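**The arm gets a rehearsal, and so do we**

The small-parts bench at Bruvside is getting a robot arm, and before anyone bolts it down, Siddiqui has been running the job in simulation. Sorting the odd bits at the end of a kit has always belonged to whoever was slowest leaving the break room. That honor now passes to something with blue joint caps and no interest in coffee.

Ewan Lennox, who has sorted 2,322 kits by hand and kept a tally to prove it, moves to checking and rework in November. His pay stays the same and his chair improves. He has also been asked to tell the Clarkik software when it's wrong, a duty he has been performing on the rest of us for free.

Two things are still open: who answers the alarm over lunch, and whether the night crew keeps its second bench. Bring opinions to the shift meeting. Short ones, please.

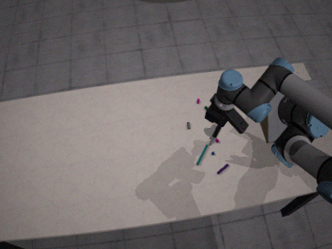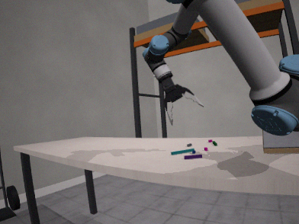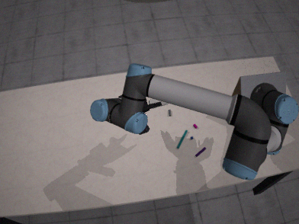

*The simulated bench, with the arm and the small colored parts.*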